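How Does a Robot Hand Pick Things Up?
Posted October 2022 in Workshop Stuff for Kids

Pick up a pencil. Go on, I'll wait!

Easy, right? Your fingers closed, they squeezed just hard enough, and up it came. You probably didn't even look very hard. Now imagine you had to build a hand that could do the same thing, out of plastic and metal, starting with nothing. That's what I've been up to at the Sala workshop, which is a big shared room where grown-ups and kids come to make things (and where I spend way too many of my evenings).

My robot hand is called Bomov. It doesn't look much like your hand. It has 2 fingers and no thumb, and people always ask me where the rest of it went! But two fingers can do a lot. Try it yourself: hold your pointer fingers out in front of you and pick up an eraser with just those. A bit clumsy the first time, but you can do it. A hand like this is called a gripper, because gripping is its whole job.

So how do the fingers move? Each one is made of stiff pieces called links. A link is a bit like one of your finger bones. Where two links meet there's a pivot, and a pivot is a joint, like your knuckle. When one link gets pushed, it swings around its pivot and pushes the next one along. You can make your own with two strips of cardboard and a paper fastener. Poke the fastener through both strips near the ends and wiggle them. There's your first robot joint!

At a pivot you want a smooth, hard ring for things to turn in. Plastic that rubs and rubs gets worn, and then the hole gets bigger and the finger starts to wobble. My first version had bare holes and it wobbled like a loose tooth. Version two has little metal rings, called bushings, and I'm very proud of them.
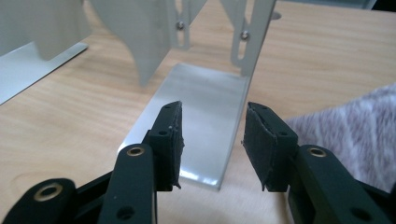
Metal is tricky for a gripper. It's smooth, it's hard, and it doesn't squish even a tiny bit when you squeeze it. Think about picking up a wet bar of soap and then think about picking up a sock. The sock is easy because it squashes and your fingers sink in. A flat piece of metal gives you nothing to sink into, so the fingers have to do all the holding on.

What keeps things from slipping is called friction. Friction is the rubbing force you get when two surfaces press together. Sneakers on a gym floor have lots of it (squeak!). Socks on a kitchen floor have hardly any, as you may have found out already. I want Bomov to have sneakers, so the fingertips get soft, grippy pads.

Pads wear out, though. Every time they grab something they rub a little, and the edges go first. I keep a notebook for this, because I'm the kind of person who writes everything down, and by now I've logged 3670 grabs. I was hoping to get to 4000 before changing anything, so we'll see!
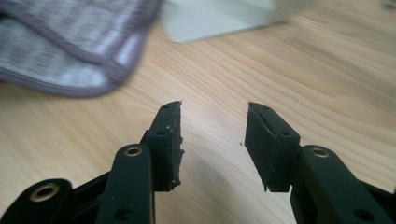 Bomov's two fingers, open wide over the table. Check out the raggedy edges on the pads!

Another thing I had to think about was where to grab. Say you want to lift a big book with two fingers. If you pinch it by one corner, it flops over and twists. If you pinch it near the middle, it stays nice and level. The balancing spot is called the center of mass, and robots care about it just as much as you do. With a bent shape like an L, it can be in a really surprising place. It might even be in the empty air between the two parts of the L!

And then there's how hard to squeeze. Too soft and the thing falls. Too hard and you crush it, which doesn't matter for metal but matters a lot for a strawberry. (I have squashed strawberries. They were delicious anyway.) Your skin tells your brain how hard you're pressing. Bomov hasn't got any skin, so for now I do the deciding. My friends with the Celleck project over in Drakham are trying to build a fingertip that can feel, and I can't wait to borrow one.

Want to try some gripper science at home? Find two wooden rulers and use them as fingers, one in each hand. Pick up a spoon and count how many seconds you can hold it. Then wrap a rubber band around the end of each ruler a few times and try the same spoon again. After that, try a grape, a sock and a toy car, and write down which one was hardest.

In December I'm going to swap the pads and start my counting all over again from zero. I'll post the new numbers then.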